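Gondden open afternoon, Wednesday

Went over to Gondden's lab for their September open afternoon. Four stations, a queue at each, and a timetable that had slipped by the time I got to the second one. I skipped the mobile base in the corridor and spent most of my visit at the two-arm bench run by Lewis Laing.
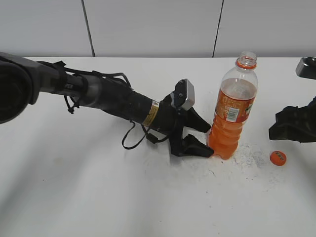

My interest was in cable routing, as I am rebuilding the harness on our own arm at Witotach and have now broken the same wire twice. Lewis runs everything externally. The bundle is tied along the link with small ties and left slack underneath, so the loops take up the movement at the joint. It is ugly but you can replace a cable in minutes. I would shorten the one that hangs below the wrist, connector and all, before it catches on a bottle neck. He agreed, and said it was on his list.

The control side was less convincing. Both arms share one planner, and Lewis puts the cycle at 40 seconds for a bottle and its cap. Their log for the week stood at 101 attempts, with failures sorted by cause, and he let me read through it. Cap handling was the largest group.

Cledwyn Hopkin gave the talk at 4, mostly on calibration. Slides to follow, apparently.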